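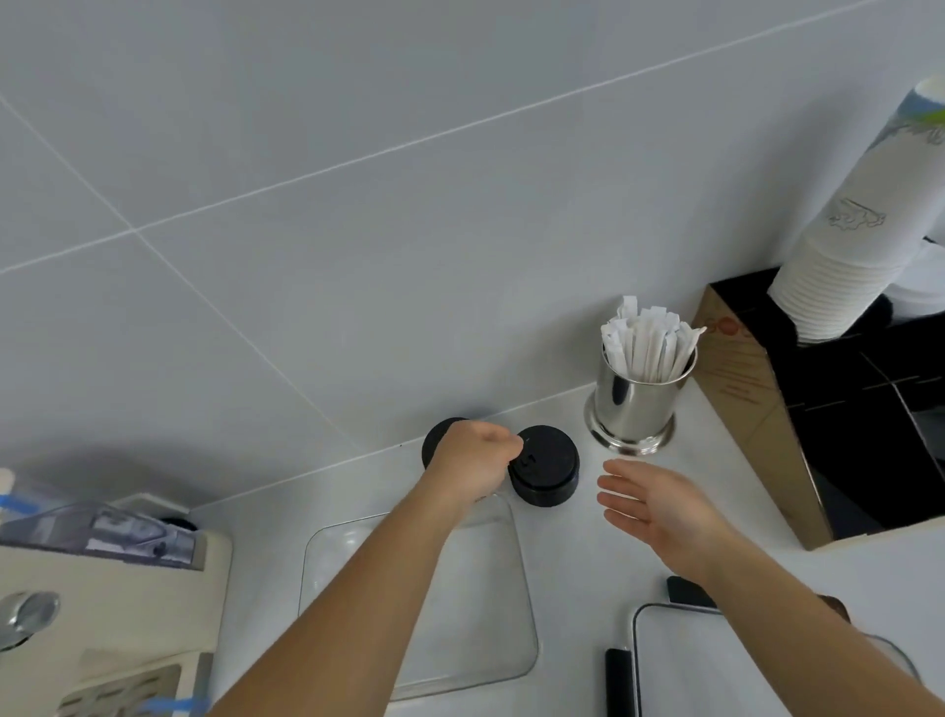 Anneli Harasym
Research engineer, Zellholm

March 24, 2024

I finally have a result worth writing up from the counter work, so I'm putting it down before I forget the details.

The question was whether we could train a two-arm policy on a head view of a person's bare hands, with very little robot data on top. Counters like this one are hard for us. Steel, tile and clear plastic all throw off the depth estimate, and a black lid is a flat dark disk with almost nothing on it to track. The hands cover the part you care about right when they touch it.

We had 3000 short clips of people working and 274 robot demos. The first model, Bumell, learned from both mixed together. It reached for the right things but closed its grip too early, mostly on lids and other thin round objects.

What helped was dull. We stopped predicting fingertip positions on every frame and only predicted them near contact. In between, the model gets the wrist path and nothing else. I had expected to lose accuracy on the reach — we lost a little, but the early grips mostly went away. Over 300 trials the failures dropped by roughly half.

I also tried cutting the robot demos down to 110. That was too few. The left arm got jumpy and I stopped the run.

Clear trays are still bad. I have one idea, using the edge of the rim instead of the surface, and I'll try that next on the Grovudcombe set.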